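Course handout: Household Packaging and Sorting
Unit 4 – Bottles and boxes at the table
Droren Evening School, October 30, 2021

In this unit we practice how to look at a used package before we decide where it goes. Please bring two packages from your own kitchen. Glass is not needed, it comes in the next unit.

We begin with the label. On most drinks bottles it goes around the middle and carries three kinds of information: the name, the nutrition part and the barcode. The recycling symbol is often small, so turn the bottle slowly until you find it. Write in your notebook what you have read – also when you do not understand the sign.

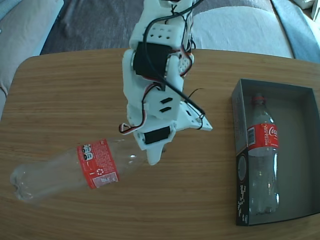
Fig. 1. Clear plastic bottle with a red Coca-Cola label, lying on its side; open dark gray cardboard box at right.

Then we speak about the cap. In our town the rule was changed in April, and the cap should now stay on the bottle. If your bottle has no cap, sort it in the same way as the others.

Cardboard is folded flat after the lesson. During the lesson keep the box open, we use it for collecting.

Homework: read the text about the Grurkolby sorting hall, which takes 3,000 bags in a month. Answer in full sentences, 75 words or more. New words: label, lid, rinse, flatten, deposit.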